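Fri 20 September, bench 2, back from the hardware store

Left arm is on its new bracket. The old one, printed in July and described on this very page's predecessor as "plenty stiff," had a crack running from the rear bolt hole to wherever it felt like going. New one is cut from aluminum angle, drilled by me, redrilled by Tarık. Holes line up if you put the bolts in the right order (rear, front, middle) and don't look at it while you do.

**Wiring**

Moved the supply for the right shoulder off the shared rail. It was dropping out whenever both arms lifted together, and I had blamed the firmware for this, in writing, twice. Apologies to the firmware. Used the thick red stuff from the Altness drawer. There's maybe an arm's length left, so whoever takes the last of it can write it on the board, which I say knowing full well who it'll be.

The Varnudeck driver board still clicks at power-on. Tarık Sönmez says it's a relay and relays click. I say it didn't click before. We have agreed to let it click.

**Grippers**

- Pads reglued, left side only. The contact cement wants overnight and got lunch.
- Closing force capped at 30 percent in the config. Don't raise it. I know it looks slow.
- Right fingers still toe out a hair. Shim stock is on order.

**Sim**

While the glue was pretending to dry I went back to the kitchen setup in the simulator. We call the project Zurora because the repo had to be called something and it was late. The plan hasn't changed: get the two arms sharing a counter in software before they share a real one, where a mistake costs a faucet.

Changes since last entry:

1. Overhead view is now the default on load.
2. Episode timeout up to 35 seconds. The old limit kept killing runs that were just being thoughtful.
3. Physics step count per run capped at 3,000, so my laptop can be used for other things, such as typing this.

The shadows are too soft for my taste and the counter is the gray of a rental apartment, but neither one matters for the planner. The dish rack material is wrong, though. It comes out nearly see-through and I lose its outline against the counter. Need to check whether the collision mesh is still there or if the rack has become a rumor.
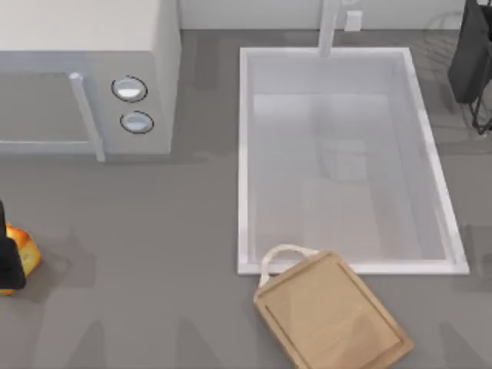 *Zurora kitchen, view from above. Left gripper with the orange-and-yellow item, right gripper up by the rack. Cutting board still sits over the sink rim.*

About that board: its start pose is in the layout file with a rotation I don't remember typing. I'd like it square to the sink and farther left, on the open stretch of counter by the microwave. The rope handle can stay as is until I have the patience for rope.

**Next**

- Rack: opaque material, check collision.
- Board: fix pose, save layout under a new name this time.
- Ask Ngcobo about the shim stock, politely, again.
- Tug test on the left pads tomorrow. If they come off in my hand I'll enter it here as a result.

Bench 2 is clear except for the clamp. Leave the clamp.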